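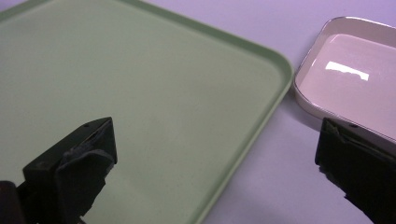

A mint-green tray with a smaller cream-colored tray next to it. Photo: Maysoun Khasawneh

Trevley reopens character applications with a shorter form

2020-02-14

Trevley, the text roleplay board for original pony characters, will take new character applications again starting tonight. Applications have been closed since October, when the old queue got so long that players were waiting through whole story arcs before hearing back.

The new form replaces the one the board has used since it opened. It is a good deal shorter, it drops the separate history and family sections, and it changes how players are asked to write about their character's mark. Characters that were approved under the old form stay approved and don't have to be submitted again.

Maysoun Khasawneh, who runs the application desk, posted the new form and a set of notes to the announcements section. She said the main problem was that the old form asked for things reviewers never used.

"We were asking for a favorite food, a least favorite food and the names of all four grandparents," she wrote. "Then we'd turn people down over something in the mark story that we hadn't asked about clearly in the first place. A lot of those rejections were our fault."

What is on the form

Players now fill in the character's name, age group, kind of pony, home town, appearance, mark, mark story, one strength, one weakness and a writing sample. Appearance can be given as text only. A reference picture is still welcome, but it won't count for or against an application, and players who can't draw shouldn't feel they need to buy or trade for art before applying. Pictures made in an online character maker are fine as long as the player says which one was used.

The writing sample is limited to 30 lines. It can be a scene from the mark story or anything else the character might be doing on a normal day. Reviewers have asked that it include at least one line of speech, so they can get an idea of how the character talks.

The history section has been cut. Players who enjoy writing a long background can still do it, and there is a new section of the board for it called the Record Room. Anything posted there is considered true for the character unless it conflicts with the setting, but no one has to read it before starting a thread with them.

The mark story

Most of the notes are about the mark story, the part of the application that explains how a pony got the symbol on its flank and what it stands for. Under the old rules the mark had to match a job from a fixed list. A pony with a lantern had to be a lamplighter or a night guard. A player who wanted a lantern for a pony who was good at calming frightened foals had to ask for an exception, and those requests were part of what filled up the queue.

The job list is gone. The story now has to answer 2 questions: what the pony was doing when the mark appeared, and what the pony understood about itself at that moment. The answer to the second question can be wrong. Several longtime players had asked for this so they could write characters who misread their own marks and have to work it out later in play.

Some limits are staying in place. A mark can't give a pony a power that its kind doesn't otherwise have, so an earth pony with a cloud on its flank may be very good at reading the weather but can't walk on it. Marks that hand a character control over another player's character are still refused. So are marks that name a royal title. Characters copied from a television show or a published book can't be used, though a player may mention in the writing sample that a pony has heard stories of far-off places.

Blank-flank characters, meaning ponies who don't have a mark yet, no longer need to be foals. An adult without a mark can be submitted with the mark story left empty. When the mark does appear in play, the player posts a link to the thread and a reviewer adds it to the profile.

Towns and limits

New characters may come from Fovlow or from Ikanley. Fovlow is the river market town where most of the board's open threads take place. Ikanley is the mountain settlement that was added last year for the winter storyline, and until now only existing characters could live there. Khasawneh said Ikanley has more houses described than ponies to live in them, and she would like to see some bakers and roofers up there instead of another traveling swordfighter.

Players who want a character from somewhere else can still ask, but a new place has to go through the setting section first and can't be invented inside an application.

The old cap of three characters per player is being lifted to four for players who have finished a story arc. Anyone who joined after the applications closed may submit one character now and a second after their first completed thread.

How reviews will work

At the time the queue was closed it held 80 applications. All of them have now been answered. Applicants who were told to revise can either finish the old form or move to the new one, and those who choose the new one keep their place in line.

Each new application will be read by a single reviewer, with a second reader brought in only if the first wants to refuse it. Reviewers will try to give a first answer within 24 hours on weekdays. That first answer may be just a question. If a player doesn't reply, the application is moved to the holding section, where it stays until the player bumps it.

Reviewers have also been asked to stop correcting spelling in writing samples. If a sample is hard to follow they will say so and ask for another one, but small mistakes and second-language errors are not grounds for a refusal. The word "overpowered" is being retired from review comments as well. A reviewer who thinks a character is too strong must name the ability and suggest a limit.

Response so far has been mostly positive. In the discussion thread, one player asked whether the cut to the history section would make characters thinner. Another answered that most of the histories on the board were never mentioned again after approval. A few players are unhappy that the job list was dropped with no vote, and Khasawneh said she will keep a copy of it in the archive for anyone who wants ideas.

There were also questions about unusual ponies. Batwings and sea ponies stay closed for now. Crystal ponies can be submitted, but only for Ikanley, and they need a line in the appearance section saying how the coat looks in plain daylight. Half-and-half characters should be entered under the kind whose abilities they use in play.

Rezende storyline

The reopening comes just before the next boardwide event, a mystery set aboard the Rezende, a riverboat that gets stuck in the ice outside Fovlow with passengers from both towns on board. Sign-ups for cabins are open in the events section. Characters must be approved before the boat leaves the dock, and players who apply tonight are asked to put "Rezende" in the subject line if they want to take part.

There are passenger and crew roles. The captain, the cook and the ship's doctor will be played by event staff, and all other crew positions go to whoever claims them first. Unmarked adults are allowed on board, and the event notes hint that at least one mark may turn up during the trip. Ponies who miss the boat can join the shore thread, where Fovlow residents will be trying to get a line out across the ice.

The form is pinned at the top of the applications section. Questions about it should go in the discussion thread and not in private messages to reviewers.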